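Home Essays Letters About

Reading time: 2 minutes

Bring back the paper bus timetable

The bus company in Mindano took the printed timetables out of its shelters in March. Each shelter now has a square code on the glass and a line asking riders to use the phone app. I think this was a mistake, and a cheap one to fix.

I ride the 12 most mornings. The app works when my phone is charged and the signal is good. At the Ginlow Road stop the signal is poor, so people stand there holding their phones up. The old sheet told you the next bus was at 7:40 and you could go buy a coffee.

The company says printing costs money and the sheets go out of date. Both are true. But the times on my route have changed once in the years I have used it, and a sheet of paper behind plastic does not need an update or a password. A visitor can read it. So can a child.

A printed schedule also shows the whole day at once. You can see that the buses thin out after 8 in the evening and plan for it. The app shows the next three departures and leaves you to guess at the rest.

I am not asking for the app to go away. I use it when it snows. I am asking for one page per shelter, in large type, replaced when the times change. The town pays for the shelters and has a right to ask for that much.
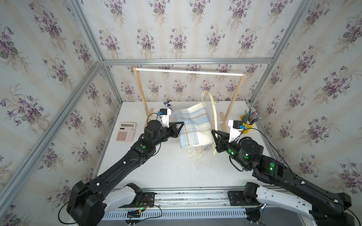
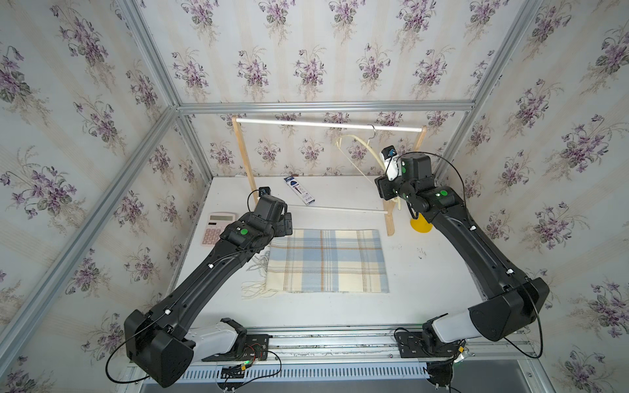
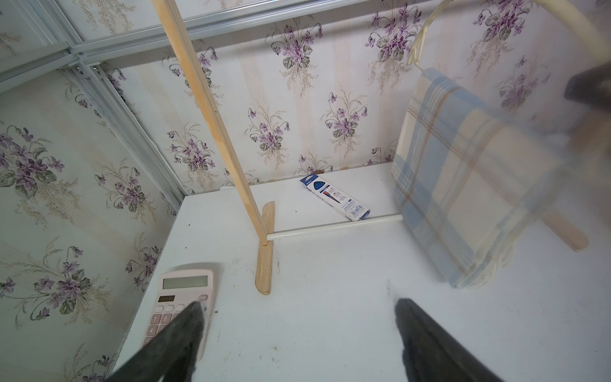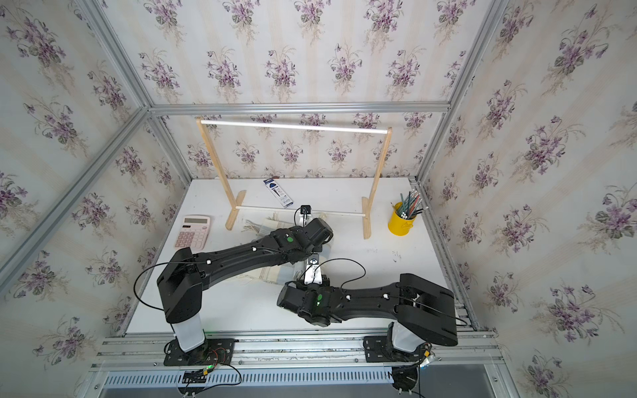 White tabletop and violet-patterned wallpaper, four views.

Contact | Copyright Beneš Essays | Back to top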